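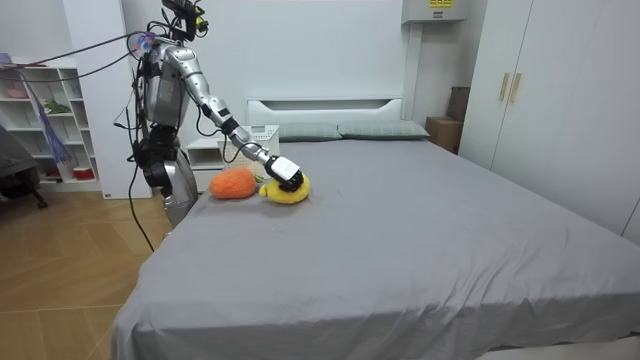

Against the Hotel Pillow Menu

Thursday, May 24, 2018

The last place I stayed in Naltport gave me a card with five kinds of pillow on it. There was one for side sleepers, one for back sleepers, one stuffed with buckwheat, and two whose difference I could not work out even with both of them in my lap. I was asked to choose before I had seen the bed.

I don't believe in the pillow menu. I don't believe in most of what gets sold to us under the word "sleep," which used to be free and is now a department. Kiltero will sell you a mattress for $748 and a topper for another $200, and I would like somebody to explain why a mattress at that price needs a topper. The salesman I asked told me it was a matter of layers. He said this the way a dentist says floss.

People tell me they slept wonderfully on the thing. I'm sure they did. I slept wonderfully on a folded rug at a guesthouse in Ait Ali after walking all day in December, and I haven't tried to sell anyone the rug. A person who has just spent a week's pay on a bed has good reason to report that it works.

What bothers me more is the worry that comes with it. My aunt's house in Plermont had sagging beds and thin blankets, and we kids went out like lamps. Now I know grown adults who lie awake wondering if they are lying awake on the wrong foam. They check a score in the morning to find out how they feel.

Maybe there are bad backs out there that a buckwheat pillow has saved. I'd want to hear it from the back. Meanwhile I sent the card down unmarked, and they brought up all five anyway, and I put four of them on the floor.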